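Home | Manuals | Dundier Boot Bench | Section 7 | Parts | Contact

Section 7: Care and storage of soft footwear and fleece items

7.1 General

This section covers the routine care of brown and natural suede-type slippers, fleece-lined pieces, stuffed inserts and similar soft items kept in the Dundier boot bench. It applies to benches with the Hamann tray fitted. For leather outdoor boots, see the separate sheet supplied with the tray.

Soft items hold their shape poorly when stacked. The upper layer creases where it is folded and the pile underneath mats under load. Both can be corrected if the item is dealt with before it is put away for the season.

7.2 What you need

Soft brush (natural bristle)
Crepe block or clean pencil rubber
Dry cotton cloth
Acid-free tissue, 2 sheets per item
Breathable bag, order no. 859

7.3 Brushing and reshaping

1. Empty the tray and wipe it with the dry cloth.
2. Shake the item out of doors. Hold it by the thickest part. Do not hold it by a seam or a loose edge.
3. Lay the item on the cloth with the smoother side up. Open out any folds with the flat of the hand.
4. Brush the smoother side in one direction only, using short strokes.
5. Rub shiny or flattened patches lightly with the crepe block, then brush again.
6. Turn the item over. Lift the fleece with the fingertips, working from the middle outwards.
7. Brush the fleece with the tips of the bristles. Stop if fibres begin to come away in tufts.

Note: A smooth surface that has been folded for a long period may keep a faint line after brushing. The line does not affect wear.

The amount of pressure applied when lifting or turning the item matters more than the number of strokes. Fleece compresses readily and will spring back, but a suede-like surface may mark where it is pinched. Spread the grip over as wide an area as possible and support the weight from beneath. 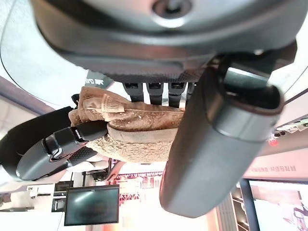

Where the pile has separated into shaggy clumps, tease the clumps apart by hand before using the brush. Brushing straight through them pulls on the backing and can leave thin areas. Long pile may need to be worked over in two sessions, with a night's rest between them.

CAUTION: Do not use steam, a hairdryer or a radiator to relax creases. Heat can harden the surface and shrink the lining.

7.4 Drying

1. Blot a damp item with the cotton cloth. Do not rub.
2. Stand it in an airy room, away from direct sunlight.
3. Turn it once a day until it is dry right through.
4. Repeat steps 3 to 7 of 7.3.

7.5 Storage

1. Crumple one sheet of tissue loosely and place it inside the item. Omit this step for stuffed pieces.
2. Wrap the second sheet around the outside.
3. Place the item in the breathable bag and close the drawstring.
4. Set the bag in the Hamann tray with the fleece side down. Do not place anything on top.

Items put away in May should be taken out and aired once before autumn. Replace the tissue if it feels limp.

Section revised 01/07/2023, F. Halvorsen

Zodthorpe Household Fittings | Contact us | Copyright Zodthorpe | Back to top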